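2/19/20

I finally got to Lillden!! I've been saying I'd go since I moved out here, and this morning I just packed a sandwich, filled the thermos and got on the early bus before I could talk myself out of it. It was freezing at the stop and I didn't even mind.

The trail starts behind the old Lanz mill and climbs right away, so I was out of breath in no time (too many cookies this winter). Then the trees open up and there's the lake, all gray and still with fog sitting on the far end. I stood there grinning like a fool. I saw 2 herons! One of them let me get so close I could see the wind moving its feathers, and then it took off with those huge slow wings and croaked at me the whole way across.
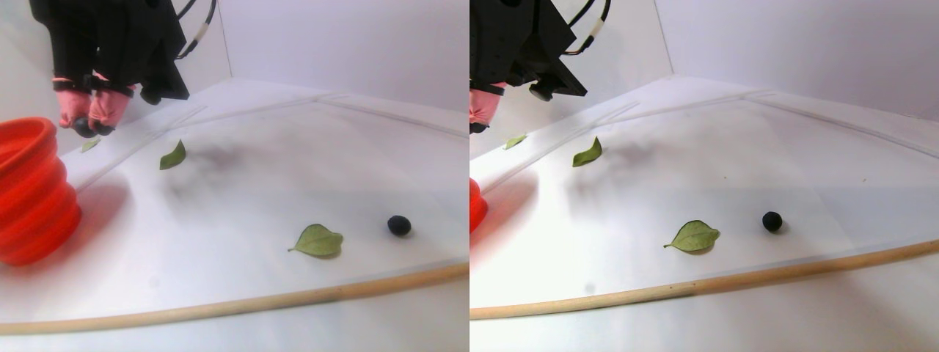
I ate my lunch on the flat rocks by the outlet and it was the best cheese sandwich I've ever had, which I think about every sandwich I eat outdoors. The sun came out for maybe ten minutes and I took my hat off just to feel it. After that I went on toward Kirance, but the path was solid ice past the second footbridge so I turned back. My map says 12 miles for the full loop. Next time!

Missed the first bus home and sat in the bakery with a bowl of pea soup and a roll for an hour, steaming up the window and writing a list of other walks I want to do. Skinine is at the top. The woman at the counter told me the whole hillside turns yellow in April with wildflowers, so I already know where I'm going this spring.

My feet hurt, my boots are drying by the heater and the whole apartment smells like wet wool. I need new socks before the next one.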